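Rullormont laundry automation — progress report to the Enen fund, September

Hi Marlene,

Another month down and plenty to tell you! The two-arm unit has now done 60 hours on the floor at Rullormont, all of it on the early shift, and we've logged 605 handling attempts. Whites are going well. Anything red or black that ends up in a heap with other things still slows it down, and Raíssa Barbosa and I have been retraining on mixed piles (slow work, but we're getting there).

The bigger news is the people side. All 11 staff have had their first session with it, and the early crew now start at 7 instead of 6, which they're thrilled about — me too, I was doing the unlocking.
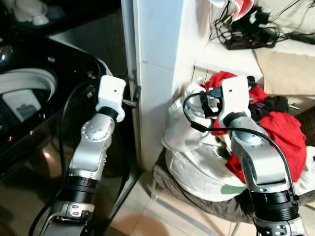

Not everyone's sold. A couple of the folders worry their hours will go next, and I don't blame them for asking. Assunção has put in writing that no one loses a shift during the trial, and I'd like Enen to back that for the second half as well. We've also moved 2 people into sorting and checking at a higher rate, and they've already caught labelling mistakes we'd been living with for ages.

Spending is on track apart from the spare grippers from Ninder, which came in dearer than quoted. I'll send the invoice separately. Next up is the late shift, once Raíssa is happy with the mixed piles.

Cheers, and ring me any time after 2 pm.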